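August, 6:40 a.m.

Oil change on the split-screen before the heat came up. Drained 2.5 quarts, strainer clean, new gaskets on both sides. Odometer reads 3,328 since the rebuild. Valve clearances checked cold: number three exhaust was tight, reset to spec. The other seven were left alone.

Idle still hunts for the first two minutes. Choke element gets full voltage, so I suspect the pilot jet. Ordered one from Skaria along with a fan belt and two wheel cylinders. They quote four working days. The belt on the van now has fine cracks on the inner face and goes out with us on the Flostbridge job only if the new one fails to arrive.

Flostbridge is the long one: bride's house to the church, church to the Cuna hotel, then back for the grandparents. The last climb is second gear with six aboard. I ran it yesterday with sandbags in the rear. Oil temperature peaked at the foot of the hotel drive and dropped after three minutes at fast idle. Acceptable. I will add a stop at the overlook, where the couple want pictures anyway.

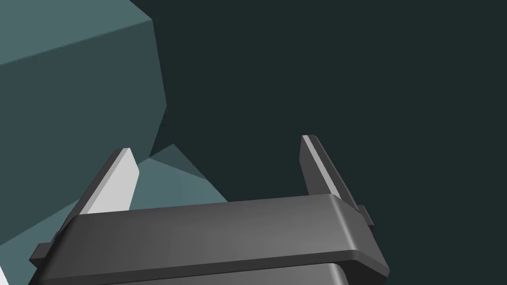

Gripper render, fingers open.

Iwona Brzozowska called at 11 about the Grabowska booking. She wants ivory ribbon instead of white and asked if the middle bench can be turned to face the rear. It can, four bolts, but the lap belts then need the second set of anchors. Told her 200 deposit by the end of the month, balance two weeks before. She agreed and will send the church times in writing.

Insurance renewal came in the mail. Agreed value unchanged, excess up to 1,000. The policy now limits hire mileage to 2,000 a year. Went through the book and we are inside that, though not by much if both September inquiries confirm. Will ask for the next band in writing before taking either.

Afternoon: polished the front bumper, refitted the left hubcap with a new clip, rubbed silicone into the door seals. The sliding door still drags at the rear roller. Shimmed it one washer, better, needs a second.

Left to do: tire pressures, ribbon hooks, the washer.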